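rui_bolsa
A Laitinen pediu proteção de credores em novembro e a administração jura que a Nurlow continua a operar. Alguém acredita?

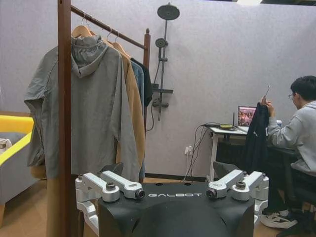 Cabide de madeira, castanho-avermelhado

tostao213
Eu acredito. A Zamport ainda paga aos fornecedores.

rui_bolsa
Paga com que dinheiro? Faltam quase 4 milhões nas contas e o auditor não assinou.

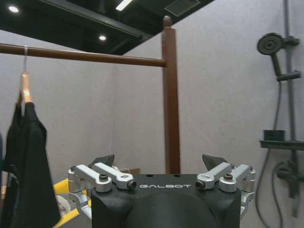
Página 4 de 213

mnautiyal
Li o relatório todo. A Jundis só aparece numa nota — e é ela a maior credora.

tostao213
Isso não prova fraude.

rui_bolsa
Nem prova que haja empresa. Vendi as minhas 3747 ações com prejuízo.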